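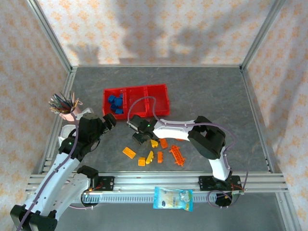 A tray with nothing in it is still telling a child something, Kári Stougaard wrote back when we sent round the first draft of this section, and we have thought about that remark a good deal since. It changed how we read the sorting corner, and it is the reason we now treat unfilled compartments as part of the material.

**Figure 1.** Sorting tray in red plastic, three compartments in a row, with four blue blocks in the left one. Cup of colored pencils at left.

### 3.2 Trays, blocks and the pull of the empty space

In our notes from the Ultley and Helura rooms, 80 sorting episodes began from a layout like the one in Figure 1, with all the blocks gathered at one end and the remaining compartments left open. We had expected the children to go straight for the blocks (we certainly would have!), and many did, but a good number put a finger or a whole hand into the middle compartment first, as if to try it for size. One girl at Helura patted it and said "this one's hungry," a phrase the other children happily kept using for the rest of October.

The pencils matter more than we first gave them credit for. A cup of mixed colors standing near a tray of blocks all in one color invites a comparison, and in 6 episodes at Ultley a child fetched a blue pencil and laid it in with the blue blocks, quite satisfied. We coded these as color matches, although Stougaard would have preferred a category of their own, and we return to that disagreement in Section 4.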